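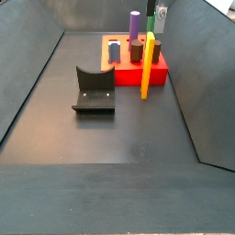
Bac gris, bloc rouge et chevilles.

19 septembre

Cahier d'atelier, teinture et bains. Suite des essais sur la laine Bollen.

Je reprends le problème du bleu qui ne monte pas. Depuis janvier nous avons toujours la même difficulté : la laine Bollen prend bien la garance et la gaude, mais avec la cuve d'indigo le résultat reste pâle, et il y a des zones plus claires là où l'écheveau était attaché. J'ai pensé d'abord à la cuve elle-même. Maintenant je pense plutôt au lavage.

Ce matin j'ai pesé 500 g de laine, en écheveaux, et j'ai séparé en deux lots. Premier lot : lavage habituel avec le savon Premton, eau tiède, un seul rinçage. Deuxième lot : même savon, mais trempage long avant, et 2 rinçages. Les liens de coton ont été refaits en huit, très lâches, pour les deux lots.

La cuve était dans un bon état, à mon avis. Surface cuivrée, liquide jaune-vert en dessous, odeur normale. Le pH était un peu haut pour de la laine, je n'ai pas voulu le corriger avant l'essai pour ne pas changer deux choses en même temps. Température tenue sans difficulté avec le couvercle.

Trois immersions pour chaque lot, avec un temps à l'air entre chacune. J'ai essayé de ne pas faire entrer de bulles, mais à la deuxième immersion du premier lot un écheveau m'a échappé et il est tombé dans la cuve. C'est à noter si l'on compare plus tard.

Résultat : le deuxième lot est plus foncé, on le voit même avant le rinçage. Le premier lot est comme d'habitude, un bleu de ciel un peu gris. Les zones claires sous les liens ont presque disparu dans les deux lots, donc pour cela c'était bien le serrage et il faut abandonner l'ancien nœud.

Ce que je ne comprends pas encore : la laine de la filature Mathias, lavée très vite, donne un bleu profond sans aucun soin particulier. Peut-être elle arrive avec moins de graisse. Il faudrait demander à la filature quelle huile ils emploient au filage, je ne trouve rien sur l'étiquette.

Consommation d'eau relevée au compteur pour toute la journée : 1,321 m³. C'est plus que je pensais, les rinçages coûtent cher. Je propose de garder la dernière eau de rinçage pour le trempage du lot suivant, si elle est claire.
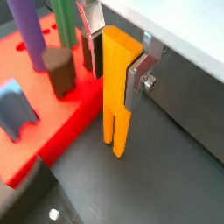
À faire

Laisser les échantillons s'oxyder jusqu'à demain, puis lavage neutre et bain de vinaigre léger. Ne pas les mettre près de la fenêtre.

Frottement à sec et frottement humide sur coton blanc, pour les deux lots. Coller les témoins dans le classeur Asside, à la page 13, à côté de ceux de la garance.

Nourrir la cuve ce soir avec un peu de son, remuer doucement, couvrir. Contrôler le pH demain avant toute autre chose et noter la valeur ici, pas sur un papier séparé.

Refaire l'essai avec trempage long et un seul rinçage. Sans cela je ne peux pas dire si c'est le trempage ou le rinçage qui aide. J'aurais dû le prévoir dès le début, mais il restait trop peu de laine propre.

Commander du savon. Il reste environ deux lavages dans le bidon.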